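Contents > Part Two: Getting a Grip > Chapter 5

Chapter 5. Can It Clear the Table Yet?

I get asked this one at parties, usually by somebody holding a dirty plate. My short answer is "sort of, sometimes," and you're going to spend this chapter finding out why I can't do better than that!

Think about the last time you cleared a table. You probably carried on a conversation the whole time. You knew which end of a bottle to grab, how hard to squeeze, and where your elbow was (mostly). A machine has to be given every bit of that or learn it by practice, and a lot of the practice now goes on in simulation, where a dropped bottle costs nothing and you can start over 100 times before lunch.

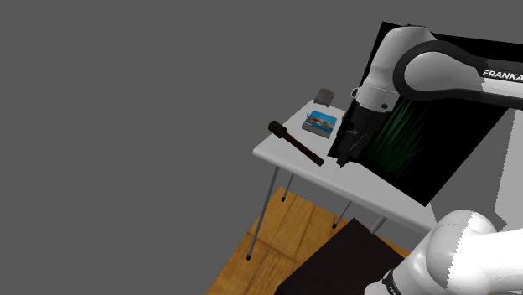
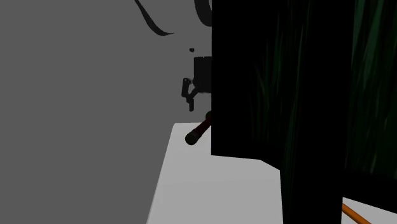
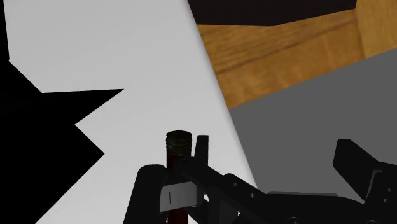 Figure 5.1. Three simulated views of a robot arm at a pale table. In the last, the gripper is around a slender bottle with a dark cap.

My own students at Grenach ran a bottle exercise last June. Their first program managed 26 good pickups in 40 tries, and they were thrilled, and then I moved the table a little and the number fell apart. Would you hire a dishwasher like that? I wouldn't, and I'm pretty forgiving about dishes.

So we'll take the chore apart. Section 5.1 is about finding the thing you want, Section 5.2 is about closing the fingers on it, and Section 5.3 (my favorite) is about letting go, which gives beginners more grief than you'd expect. Keep your notes from the Sellus exercise in Chapter 4 handy, because we start with the same arm.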